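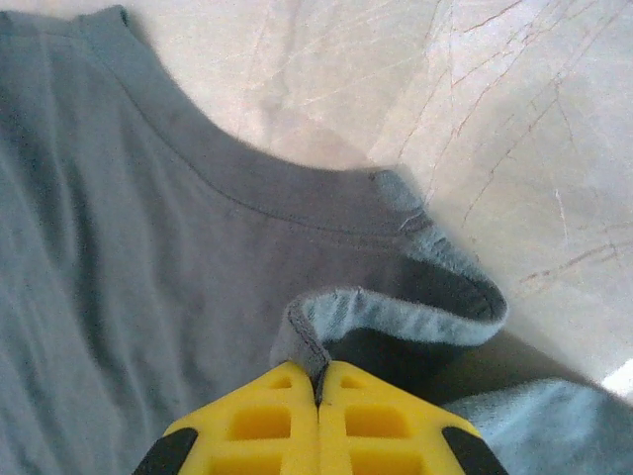 Triagem de malhas: novo critério para golas

A partir de 6 de junho de 2023, as T-shirts de algodão passam a ser avaliadas primeiro pela gola. Verificar a costura paralela à faixa canelada e virar parte da gola para observar o avesso. Fios soltos curtos cortam-se à tesoura -- nunca se puxam. Costura aberta: caixa de reparação. Só depois se dobra a peça, em lotes de 11. Dúvidas sobre a ficha de triagem: Trudy Treloar, armazém Pasholm.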